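Speaker notes: The demonstration bench and the people who work it
Thu 28 June, afternoon session, second slot

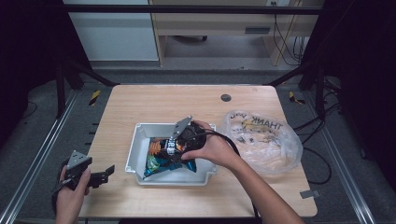

Dalal Daher
Process engineer, packing automation, Bastura

Slide 1. Title
Name, role, then straight in. Skip the company history; Aurelia covers it in the morning.
State the scope: one site (Enby), one task family (soft packaging), what changed for the packers who moved to the demonstration bench. No cycle time claims for the arm today. If asked, refer to the paper copy.

Slide 2. The task
Flexible bags. Pick from a tray, place, return to the tray.
Rigid cartons were automated at Enby before I joined. Bags stayed manual. A bag has no fixed shape, so a stored grasp point is of little use. The top edge folds, the print distorts, and a clear bag gives a depth camera very little to work with.
Point at the snack bag in the white tray. Hand-held gripper, jaws on the top of the bag. The operator holds one gripper per hand and does the task through them. The recorded motion is the training data for the arm.
Say "demonstration" throughout. Audience members from Ninier say "teaching" and mean something else by it (pendant programming).

Slide 3. What the job was
Packer, line side. Standing, fixed pace set by the conveyor. Rotation every 2 hours. Skill was mostly speed plus spotting a bad seal by feel.
Pay grade tied to line rate. This matters on slide 6.

Slide 4. What the job is now
Demonstrator, bench side. No conveyor. Pace set by the operator. A session is 182 demonstrations, which comes from the storage and review schedule and has no deeper meaning.
Differences to read out:
Gripper in each hand, so no fingertip contact with the product. Packers lose the seal check by feel. We had not planned for this. The seal check moved to a separate station downstream.
Motion must be deliberate. A fast packer corrects mid-air without noticing, and those corrections end up in the data.
Errors have value if labeled. A dropped bag on the line was a fault. On the bench it is kept, tagged and reviewed.
Pause here. The last item took longest to settle. Several packers discarded their own failed attempts for the first week because that is what the line had trained them to do.

Slide 5. Load on the body
Less walking, less reach, more static grip. The hand closes on the gripper for most of the session. The wrist angle depends on table height and on where the tray sits.
Return to the title photo. Right forearm comes in diagonally over the table, jaws down on the bag. Cable off the right-hand gripper runs back across the hand. Packers raised the cable in the first review. Our answer was a change in routing and a shorter session. Routing helped some people and annoyed others. The shorter session helped everyone who reported back.
Current rule: 5 minutes off the grippers after each block, both hands free. Supervisors are not to fill it with paperwork.

Slide 6. Pay and grading
Do not rush this slide.
Line rate does not apply at the bench. For the first month demonstrators were paid at their old average. That was simple to run and unfair to anyone who had joined recently.
Aurelia Chiriac (site operations) rewrote the grade. It now covers demonstration, tagging and first-pass review. Speed is absent from it. Demonstrations rejected in review do not reduce pay.
Open item: what happens to the grade when the arm needs fewer demonstrations. Management has agreed to publish the planned session count one quarter ahead. That is all that has been agreed. Do not imply more.

Slide 7. Who decides what is a good grasp
At the start, engineering wrote the grasp guide. It said to pinch at the center of the top edge. Packers ignored it on half-filled bags, where the contents slide and the center goes slack. Their version was better and the guide was rewritten from it.
Demonstrators now sign off changes to the guide before engineering does. Review meetings run on shift time.

Slide 8. What I would do differently
Measure grip load before the first session. We started after the first complaint.
Settle the pay grade before moving anyone.
Collect the first 1000 demonstrations from more people. Ours came from a small group on one shift, and the arm picked up their habits, including a left-side bias we are still removing.

Slide 9. Questions
Likely: headcount. Answer: no layoffs at Enby to date, two retirements not replaced. Give both halves.
Likely: does this transfer to the Hughes line. Answer: different bags, different tray, not tested.
Likely: privacy of the recordings. Answer: hands and bench are recorded, files are stored by session number, and individual performance is not reported from them.
If time is short, drop slide 7 and keep 6.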